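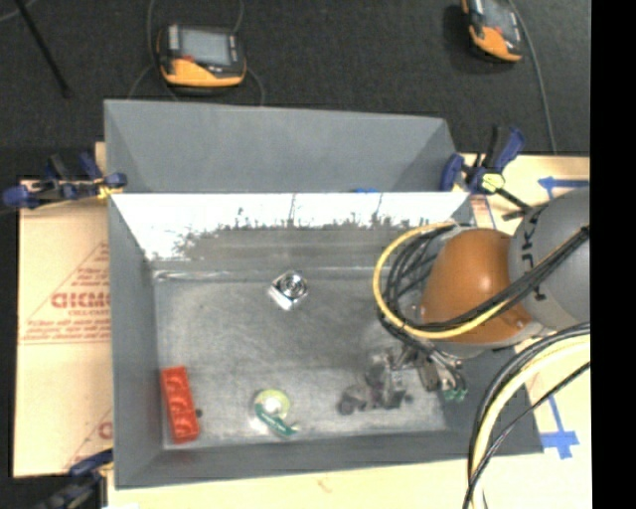 Search this site
Search
Notes for the Friday talk – Emiliano Daza
Bins, Clamps and a Secondhand Arm

(Wait for the projector. It needs longer than you think.)

Good evening. The title on the program was "Autonomous Bin Picking in the Shared Workshop." I wrote that in April, when I was younger.

What we have is an arm that moves things from one metal bin to another. I have been asked by several members, and by my own mother, why a person can't do this. A person can. A person is very good at it and also wants to go home at six.

START WITH THE BINS
We spent weeks choosing software and one lunch break choosing bins. The bins have caused more trouble. Bare metal is cheap, tough and shiny, and the overhead camera hates it. When the light hits the far wall, the whole upper half goes white and the picker finds objects there that do not exist. Kamovden (our picking code, named after a bus stop) once made 2 confident attempts to lift a reflection.

Sloped walls are worse than straight ones for this. If you're buying, buy dull. If you already bought shiny, you are among friends.

CLAMPS
The bins were loose at first. The gripper would come down a little low, nudge the rim, and every position we had taught it was wrong from then on. Now they're clamped. The clamps are the most reliable part of the build and I'd like them to get a round of applause. (Pause. If no applause, move on quickly.)

WHAT GOES IN
People expect matching cubes. We use whatever is on the bench. A roll of tape in its dispenser is a fine test, because it is round in one place and awkward everywhere else. Something long lying against a wall is the hard one – the fingers need room on both sides and the wall isn't going to move. Small shiny squares on a shiny floor I will take questions on later, when I have had a drink.

CABLES
Slide with the budget goes up here. Total was 1,257 dollars, not counting the arm, which came out of Montecinos's storage unit with a handshake. Of that, 100 went on cable and hose, and it should have been more. Leave slack. Then turn the wrist joint all the way around and find out that you didn't leave slack. We dress ours in big loops over the outside of the arm. Ugly, but I can see what's rubbing.

Controllers: keep them within reach and off the work surface. Graklow put one down inside the bin and the arm was very gentle with it.

BLUE TAPE
Mark the table. We moved everything for the open house, put it back "exactly where it was," and lost a Saturday to the word exactly.

IF THERE'S TIME
Allent wants me to mention the suction cup version. I have now mentioned it.

Questions. Repeat each one into the microphone, the back row can't hear. Demo is at the side table afterward, hands behind the line please.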